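Artificial flower

An artificial flower is an imitation of a natural flower, made for decoration, dress or display. Common materials have included silk, cotton, paper, wax, feathers and, in modern times, plastic. The trade divides its goods into single stems, bunches and made-up arrangements.

History

Flowers of linen and painted paper were made in the ancient world, and silk flowers have a long history in China. In Europe the craft grew up in Italy and later in France, where makers supplied milliners and dressmakers. Petals were cut with shaped punches, dyed by hand and curled with heated irons. 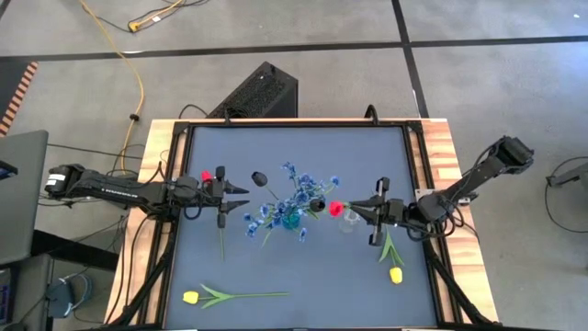 How are the petals of a fabric flower kept in shape?
The cloth is stiffened with starch, gelatine or a thin resin before cutting, and each petal is then pressed in a warm mould. Larger petals may have a fine wire glued along the back.

Production

Most stems sold today are assembled by hand from moulded and die-cut parts. The Ellow workshop, founded by Pierina Piras, kept 400 brass petal moulds and at its height turned out about 3,000 stems a month. Its tulips were made in 12 shades, with the busiest period in August, ahead of the autumn shows.

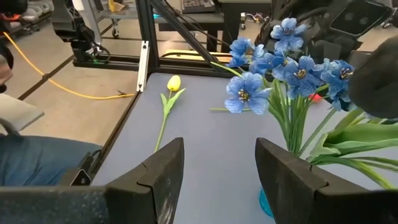
Stellitard, vol. 2

Plastic stems are usually formed over a wire core, which lets the buyer bend or shorten them. Leaves are moulded separately and pushed on to small pegs along the stem. Cheaper kinds have the leaf and stem in one piece.

Care

Dust is the main cause of dullness. Plastic flowers can be washed in cool soapy water, while silk and paper ones are better cleaned with a soft brush.
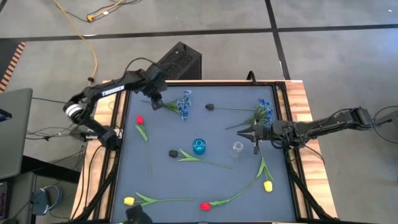

Strong sunlight fades most dyes, blues and purples often sooner than yellows. Hendrik Pillay's handbook for the Harik collection advises storing fabric stems flat, in the dark, between sheets of acid-free tissue.

See also: Floristry, Millinery, Wax flower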